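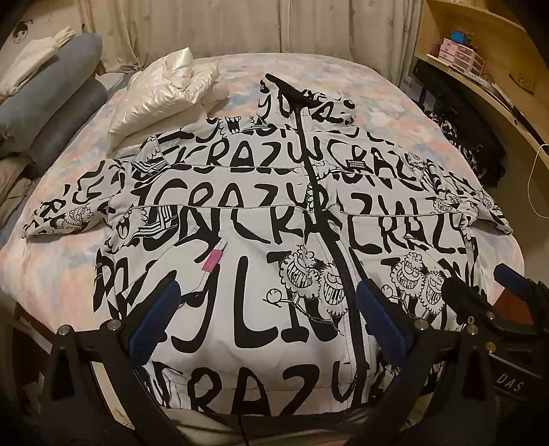 I've been trying out grippers for most of a year now, and the test I look forward to is still laundry. Boxes and cups are easy to like. They keep their shape, and a so-so pair of fingers can get through a whole afternoon of them without showing its faults. A jacket will find those faults fast. Lay one out on a soft comforter, hood up toward the head of the bed, and set a blue pad down on each side of the zipper, and you learn right away how a gripper feels about fabric that gives underneath it. With big black CRAZY lettering running over the whole thing, you can also see every bit of drift in the cloth, which makes it a lovely thing to practice on!

My bench for these comparisons is a list of 8 garments, picked by Hortensia Restrepo at the Noromura workshop. She runs the fabric trials there and has strong feelings about hoods (she's right, they're awful). Each tool gets 10 minutes per garment, then a break, then the same thing over again with a different person holding it. I kept my notes in a spiral notebook. By the last round there were 300 folds in it, with a lot of crossed-out swearing.

First up was the Rarlow, a wide parallel gripper with flat rubber fingers. I loved it on towels. It closes evenly, the trigger is light, and my thumb never got sore. On sleeves it was a different story. The fingers are so broad that they pick up the layer you want plus the one below it, and then you're shaking your wrist like someone trying to get tape off a shoe.

The Gurkis goes the other way. Its tips are narrow and a little springy, and it can pinch a single layer at a hem better than anything else I used. Vilho Ruotsalainen, who was my second pair of hands for the whole trial, liked it so much that he kept "forgetting" to trade. Its weak spot is the cable. It comes out at the side, right where the cloth wants to bunch up, and we both snagged it again and again.

## Two hands, one bundle

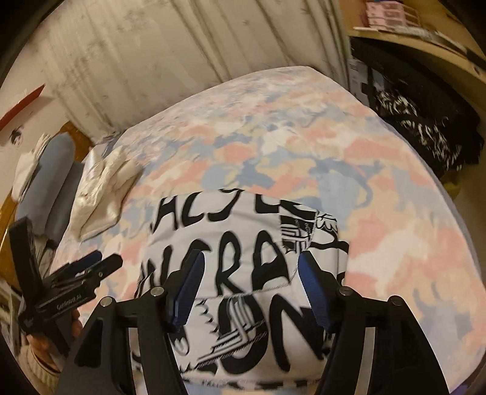

**Ita Dolan**

Folding gets really fun when a second gripper comes in from the side. With one tool you drag and hope. With two, one can hold the near edge of the bundle while the other reaches over the sheet, and suddenly thick layers seem possible. It does mean learning a new kind of manners. Vilho and I bumped jaws constantly until we agreed that whoever was holding stayed put and called out "go."

Camera placement matters more here, too. Retno Sitompul reviewed our footage, and she flagged every stretch where the fingers hid the fold line. Wide-open pads were her favorite thing to see, with cloth showing in the gap between them.

If I had to pack one tool tomorrow it would be the Gurkis, with the cable taped back along the grip. Hortensia wants the Rarlow for bedding and I can't argue with her. We're starting on fitted sheets in October, and I've already bought a new notebook.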